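The laundry room at Anulbridge is at the back of the building, past the coat hooks and the long table where residents leave each other books, and it's the room the manager always wants to show visitors first. She runs a residence of 41 apartments for older people, most of whom live on their own, and for years the thing they asked her for help with more than anything else was laundry. They didn't ask about the stairs or the shopping, she told me, pouring the tea. "It's the bending. You get down there to pull a wet sheet out of a washer and then you have to get back up again, and by the time you've done that twice you don't want to go anywhere for the rest of the day."

Last October she signed up for a trial of the Putitetti service, a household robot with two arms that comes with a support plan, a setup visit and a phone line that gets picked up by a person. I had read the brochure (it's a handsome brochure, lots of pale linen) and I wanted to hear from somebody who had lived with the thing through a winter and a spring, and who had no particular reason to be polite about it.

She was polite anyway, because that's her nature, but she was frank too. "The first two weeks I thought we'd made a terrible mistake," she said. "It was so slow! I would stand in the doorway with my arms folded and watch it think about a pillowcase. I'm not a patient woman with laundry. I grew up in a house with six of us and one machine, and you learned to be quick."

What changed her mind was leaving it alone. The setup technician, a young man who stayed for most of two days and ate a great deal of her lemon cake, told her to close the door and come back after lunch. She did, and found the load in the machine and the cycle running. It had taken a good deal longer than she would have taken herself. "But I had made 11 phone calls in that time and had a sandwich," she said. "I don't get to have a sandwich most days. So I started to look at it another way."

The technician was back for a service call on the morning I visited, and he joined us for a while. He works for Crenshaw, the firm that installs and maintains the robots in this part of the state, and he has put in 7 of them in homes and shared residences. I asked him what part of the job was hardest for the machine, expecting him to say folding, which is what everybody I know asks about.

"Folding gets the attention," he said. "For me it's socks. Anything small and dark. A big white towel is easy to find and easy to hold, you can be a bit sloppy with it and still get it through the door. A sock goes in the bottom of the basket or it sticks to something else, and the robot has to notice it's there. We spend a lot of our setup time on exactly that, in the real room, with the real lights on, because every laundry room is lit differently and the shine off a floor can be a nuisance."

He was also firm about baskets. Residents had been bringing down all kinds – mesh bags, plastic tubs with split handles, in one case a wheeled shopping cart – and the first month was mostly spent working out which of these the robot got along with. The manager ended up writing a sheet of instructions and taping it inside the elevator. Open baskets, not overfilled, pockets emptied, nothing knotted together. "I'd been asking people to empty their pockets for years," she said, "and now they do it for the robot. I try not to take it personally."

I asked about price, which the brochure is a little shy about. Neither of them would give me the exact monthly figure, as the residence is on a trial rate, but the manager said it came to less than the outside laundry service she had been using, and that the outside service had lost a quilt. She feels strongly about the quilt. She did say the contract needs a careful read, particularly the part about who pays if the robot damages a washer door or a hinge. Hers covers it. She had to ask for that in writing, and it took 2 rounds of emails to get it.

There are things she would change. The robot doesn't treat stains, and it won't sort delicates unless somebody has already put them in their own basket, so a member of her staff still goes through the wool. It needs clear space in front of the machine, and she has had to give up the drying rack that used to stand there, a sore point with two of the residents on the ground floor. And she would like it to be quieter when it walks. "It has a sort of a tread," she said, and patted the table to show me, a soft double thump. "You get used to it. But I notice it in the evening when the building settles down."

She looked at one other service before deciding, a system called Fukent that works from a fixed rail along the wall. It was quicker with towels, she thought, and she liked the people very much. But it would have meant taking out the counter with the sink, and she uses that sink every day of her life. The technician, who might have been expected to say something sharp about a competitor, only nodded and said that a rail makes good sense if you're building the room from scratch.

As for the residents, opinion is divided, and warmly so. One gentleman comes down with his newspaper to keep it company. One lady will not have it near her blouses and never will, and she has a slot of her own on the schedule when the robot stays out and she does her wash by hand at the sink, with the radio on. The manager thinks this is entirely reasonable. "It's a service," she said. "People should be able to say no thank you to a service."

The trial ends this fall and she expects to sign for another year, provided the monthly rate stays close to what she's paying now. She wants the next setup visit to cover bed linens properly, fitted sheets above all, and the technician has promised her a full day for it
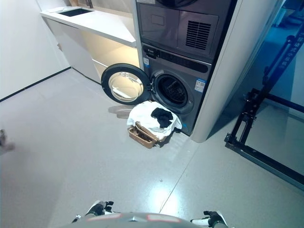

and a second one if the fitted sheets turn out to be as stubborn as she says they are. She has already started putting aside the worst of them in the hall closet, the ones with the tired elastic, and she plans to have a lemon cake ready.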